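Handout 4: notes on the Trernix visit
Module: Handling of Soft and Awkward Objects
Prepared by Madhu Chauhan

Read these notes before the March seminar. They cover the demonstration given to our group of 16 and replace the section on garments in last year's handout.

1. The task

The demonstration dealt with clothes on hangers. Kiyoshi Miyazaki split the work into three stages: approach the hanger, close on it, and move it clear of its neighbours. He asked us to keep the stages apart in our own reports, as a fault in the first often shows up only in the third.

The usual test set is a short rail with coats and hooded tops of different lengths. Long garments are the hard case. They swing after the arm has stopped, and the hem can drag across whatever hangs next to it.

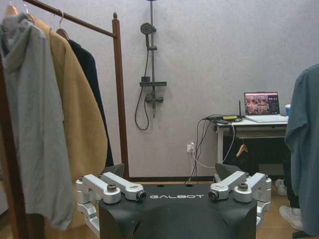

Approach speed was set low for the whole session. Jyoti Dixit explained that the planner, Pullitz, treats a hanging garment as a solid block with a margin of 20 mm on each side. The margin is crude. It makes the arm refuse some gaps that a person would reach into without thought.

2. Grasping the hanger

A parallel gripper closes along one line, so the angle of the hanger matters more than its position. A small error along the length of the wood can be put up with. An error in rotation leaves the pads touching at a corner, and the hanger pivots when lifted. 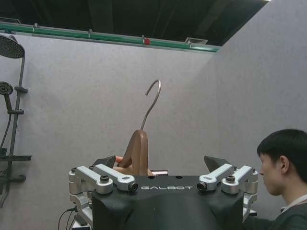
Force is the other setting. Too little and the hanger slips under the weight of a coat; too much and a curved shoulder may be squeezed out of the pads. The group's practice is to start low and raise the force in 10 steps, logging slip at each one. Bhupendra Mittal has nearly 670 logged grasps from this procedure, and the table will be shared before the seminar.

3. Points raised in discussion

Wrist view: the camera is close to the pads, so the hook may leave the view during the final approach. Dixit's group holds the last good estimate of its position until the pads close.

Rehanging: not covered. See the Tolentino reading, chapter 2.

4. For the seminar

Write one page on how you would detect a rotated grasp before lifting. State which sensor you rely on and what the arm should do next. Send it to Audrey-Anne Lemieux by noon on the day before we meet.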